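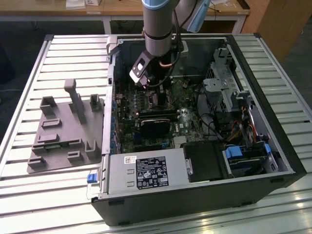
I promised back in November that I'd write something for people who have an old desktop tower sitting under a desk or in the hall closet and no idea what to do with it, and then of course I didn't, and then three of you emailed me on the same afternoon to ask where it was. So, okay! Tower month. Grab a coffee.

First thing, and I'll say it before anything else so I don't get letters: shut it down, turn it off at the back if there's a switch, pull the power cord, and then press the power button once more with the cord out. Hold it for a few seconds. There's usually a bit of charge still hanging around in there and that gets rid of it. Then lay the whole thing down on its side, on something flat and bigger than the computer, with the removable panel facing the ceiling. I did my first ones standing up, crouched on the floor with a flashlight in my teeth, and I dropped a screw into the works every single time. On its side, a dropped screw just lands where you can see it. (Mostly. I still own a magnetic pickup stick.)

The tower on my bench lately is a Dell, black on the outside, with the name printed right on the board in white letters, in case you forgot what you bought. I like it as a teaching machine because it's roomy and you can get your hands in. Also, the helpful parts are blue! If you see a blue latch or a blue tab inside a case like that, it's very often something you're meant to touch. There are blue ones all down the back edge where the expansion slots are, there's one poking out by the power supply, and the hard drive sits in a blue caddy. My mother-in-law opened hers after I told her about the blue rule and had the drive out before I'd found my screwdriver.

So what are you looking at, once the panel's off? The big green board is the motherboard and everything else plugs into it one way or another. The silver box with the black label is the power supply. Please leave that one closed. Take it out whole if you need to, swap it whole if it's dead, but don't open the box itself, not even to clean it, because what's inside can hurt you long after it's been unplugged. The label on it is worth a photo with your phone, by the way. When you're in a store trying to remember the wattage you'll be so pleased with yourself.

Then the wires. I get more questions about the red, yellow and black bundle than about any other thing in a computer, and I think it's because it looks like the bomb in a movie. It's just power going from the silver box to wherever it's needed. The plugs at the end are shaped so they only fit one way around. If one won't go in, flip it, and if it still won't go in, you've got the wrong plug, and please don't lean on it. 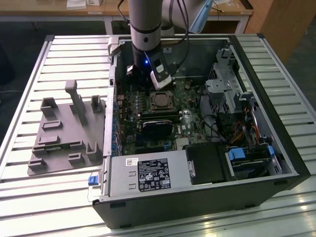 Now, memory. A lot of old machines can be made a good deal less annoying with more of it, and it's the easiest job in the case. The slots are long and skinny, and they're usually close to the processor. There's a clip at one or both ends, you push it outward, and the stick pops up. Going the other way you line up the notch, press down evenly with both thumbs, and wait for the click. It takes more of a push than you'd like. The first time I did it I was sure I'd cracked the board, and I went and ate lunch before I could bring myself to turn the computer on. It was fine.

The processor is a different story. It's the square metal thing in the middle of its own little frame, and if you've lifted off whatever was cooling it, you have to clean off the old paste and put on new before it goes back together. I use a coffee filter and rubbing alcohol for the cleaning part (paper towels shed) and a blob of new paste the size of a pea. A small pea. If you don't have new paste in the house, leave the cooler alone and do that job another day. Mitali Barua wrote to me from Wevinbridge to say she'd put hers back with the old crusty paste and it now shuts itself off in the middle of video calls. Mitali, that's the paste. Go get some paste.

Dust deserves its own newsletter but I'll keep it short. Canned air, outside or in the garage, short bursts, can upright. Hold the fan blades still with a finger so they don't spin like crazy. Skip the household vacuum inside the case. I've heard from people who've done it for years with no trouble and I'm happy for them, but I still wouldn't.

If you're getting rid of the tower altogether, take the hard drive out first. That's your tax returns and your photos and that novel. Find the caddy, squeeze or lift whatever latch it has, unplug the cables from the drive, and slide it out. You can put it in a cheap USB enclosure and keep it as a backup, which is what I do with all of mine, and I label them with masking tape because "mystery drive" is not a filing system. I have 17 of them in a boot box. I'm not proud.

What's left is still worth something to somebody. The Irkari parts counter on Carretero Street will take a complete tower with no drive in it, working or dead, and last time I asked they were giving $41 in store credit for one that powers on. They also like loose graphics cards, memory, and power supplies that haven't been opened. They don't want keyboards. Nobody on earth seems to want my keyboards. If you're out toward Dostham, the transfer station has an electronics bay by the second gate and it's free for residents, just tell them at the booth so they don't charge you for the regular side.

A few loose ends from the mailbag. Yes, you can use a regular Phillips screwdriver, a number 2 fits most of what you'll run into. No, you don't need a fancy wrist strap for a quick memory swap if you're careful, but touch bare metal on the case before you touch anything green, and keep touching it now and then, and don't do this in wool socks on a carpet. Egg cartons are great for screws. So is a muffin tin, until someone needs to make muffins. And take pictures of the inside before you unplug anything at all! You'll think you'll remember where the little skinny front-panel wires went, and you won't, and I've had to look it up on my phone more times than I'd care to admit.

The screw packs I mentioned last time are back in, by the way, mixed case screws, 51 to a bag, and I'll mail one to anybody who sends me a stamped envelope. Same address as always. Next time I want to get into laptops, which are smaller and meaner, so if you've got one with a battery that's swelling up, please stop using it now and don't wait for me.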